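How to hand a station task over to the Flendura line

At Skatstead we moved 39 bench tasks to automated handling, and the people who used to do them now set up, check and correct. These are the steps we follow for plugging and unplugging small appliances.

Write down how the person at the bench does the job now, including which hand goes first. Then run it with hand-held grippers, slowly, until the motion is the same each time.

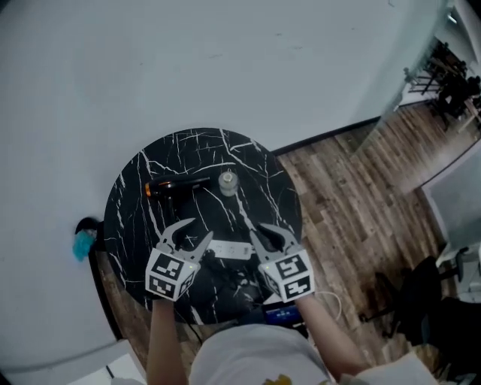
Keep cords in the task from the start - they cause most of the stops. Log every stop on the shift sheet with the step it happened in. After 77 clean runs, the bench operator signs off, and only then does the task move to the line.

Plan 2 shifts of overlap. Operators stay on the same pay grade and get the Brideretti training before their hours change.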